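Tuesday, March 10, 2026

The Ultwood Surgical Skills Library opened its doors at the usual hour, and the morning was given to the annual inventory of lending materials. The register lists 1,861 items. By noon 1,485 of them had been located and entered in the new ledger, and the remainder will be taken up tomorrow, beginning with the bound atlases on the upper floor.

A matter of policy was settled before lunch. Members may now keep textbooks for five weeks, in place of the three allowed until January. Loans of anatomical models are unchanged. The desk had received a number of requests on this point, most of them from evening students, and the revised notice has been sent to the printer. Urby had quoted a lower price than Camacho — the order went to Urby, with delivery promised before the end of the month.

The Gisik bequest occupied most of the afternoon. It consists of lecture notes, correspondence and over 379 glass slides, many with labels in a small and difficult hand. Dr. Charoen Wannasri has agreed to read the labels and to prepare a list in plain English. He asked that the slides remain in their original boxes until this is done, and the request was granted. One box shows water damage at a corner and has been set apart from the others.

The radiator in the reading room was again cold at three o'clock. The matter has been reported a second time, in writing. Two readers moved to the front office and were given the long table there.

Correspondence received: one letter regarding the spring lectures, one invoice for shelving, and a complaint about the bicycle rack. The complaint is justified — the rack should be moved nearer to the side entrance — and will be answered tomorrow.

Suturing, dark thread.
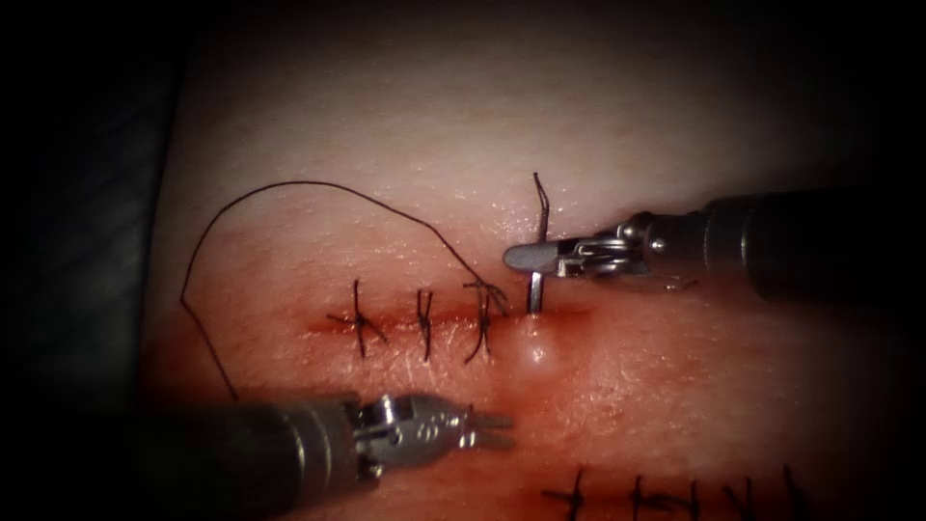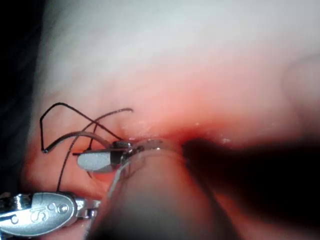
*Thibault Gaillard*

The subject chosen for the first spring lecture is the history of the surgical needle. The speaker has asked for a lectern and a glass of water, and for the side lamps to be left on. Chairs are to be brought down from the second floor on the preceding evening. The atlas room was locked at six, and the key was returned to the cabinet.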